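Observers wanted for a June noctilucent cloud count, Vusisthorpe

Let me start with what this isn't. It isn't a chance to "witness the spectacle of a lifetime," as one site called last year's display, which I saw as a gray smear behind a water tower. We want people who will look north for two hours after sunset and write down what they see, including nothing.

Benoît Barbier at the Narnik sky group thinks these high, thin summer clouds are getting more common this far south. I think more people are looking. We have 2628 old reports, and I'd trust maybe 100 of them. A proper count might settle it. 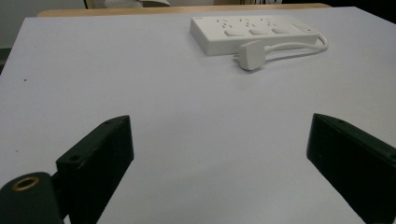
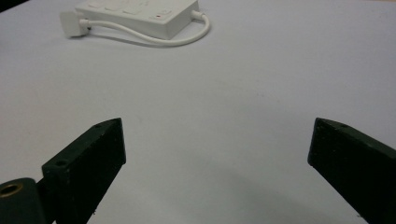
We need 50 observers for the month. You don't need a telescope, and please don't buy one for this. You need a clear northern horizon, a watch that keeps time, and some patience. If you want to run a camera all night, bring your own power: a white power strip like this one is fine on the table indoors, but I won't have one lying in wet grass. Phone pictures are welcome, as long as you haven't brightened them.

There's no pay. You get a printed log sheet and a copy of the results, even if they're dull. Blank nights count as much as good ones, so don't sign up if you plan to skip them.

To apply, write to Barbier at Narnik and tell him where you'd watch from and what blocks your view.

Comments

skeptic_in_socks: Do contrails count? Half of last year's were contrails.

Başaran: I signed up. My north view is a grain silo, is that a problem?

Vodent: Depends how close the silo is. Mine's fine by 11 pm.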